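Flindano Courtside 12 Scoreboard and Shot Clock Set

Home > Basketball > Scoring and Timing > Portable Scoreboards

Price: $3,219
Availability: In stock, ships from our Tarnport warehouse
Sold as: Complete set (scoreboard, two shot clocks, control console, cables, carry bags)

Overview

The Courtside 12 is a portable basketball scoreboard for school gyms, recreation leagues and small college programs. It shows the game clock, score, period, team fouls, timeouts left and the possession arrow. The 12 in the name is the height of the main digits in inches. They can be read from the far baseline and from the top row of most high school bleachers.

The set comes with two matching shot clocks. Each one shows the shot clock in large red digits with the game clock in smaller amber digits above it. They can stand on the floor behind the baseline or hang from the backboard support with the brackets in the box.

One console runs everything. The person at the scorer's table handles the score and game clock, and a second handset can be plugged in for a separate shot clock operator.

What is in the box

Main scoreboard with folding stand
Two shot clocks with floor stands and hanging brackets
Control console with 12-button keypad
Shot clock handset with start, stop and reset buttons
Two power cords for the shot clocks, one for the main board
Signal cable for use when wireless is not wanted
Three padded carry bags
Printed setup guide

Game settings

The console has presets for high school, college and international rules. Period length, overtime length, shot clock length and the reset after an offensive rebound can all be changed and saved under a league name. If your state does not use a shot clock, turn it off in the menu and the two side units will show the game clock only.

Tenths of a second appear in the last minute of each period. The horn sounds by itself at zero. It can also be sounded by hand for substitutions – hold the horn button for as long as you want it to sound.

If the power goes out, the console keeps the score, fouls and time remaining. When it comes back on, choose Resume Game.

Range and power

Wireless range is 700 feet in an open gym. Concrete walls and folding partitions will shorten it. Two sets can be used on side-by-side courts if each is put on its own channel.

The main board and shot clocks run on standard wall power. The console has a rechargeable battery good for nearly 12 hours, and can be used while charging.

Setup

1. Unfold the stand, lock both legs and set the main board on it. Two people should lift the board.

2. Place the shot clocks and plug them in. Keep cords off the playing surface and tape down any that cross a walkway.

3. Put the console on the scorer's table and turn it on last. It finds the other units by itself.

4. Pick a preset, then run the clock for a few seconds and test the horn before teams come out to warm up. 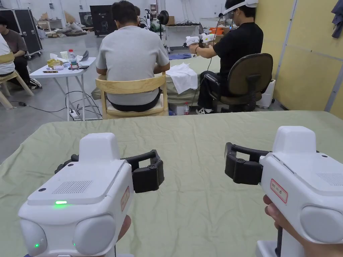

Customer comments

"We bought a set in February for our last home games. Changing from the girls' game to the boys' game takes one button. The horn is loud, so turn it down if you have a small gym." – Mojtaba Golestani, Uvstead

"Good board for the money. I would have liked a longer cord on the main unit. We use an extension." – Waldemar Sowa

Options

Babaei rolling cart for the main board
Spare console battery
Team name panels, pair
Wall mounting kit

Shipping and warranty

The set ships in three cartons. Orders over $1,000 ship free by ground freight. Two-year warranty on parts and displays, one year on the console battery. Keep the cartons until you have tested every unit.

Price and stock last checked Fri 9 May.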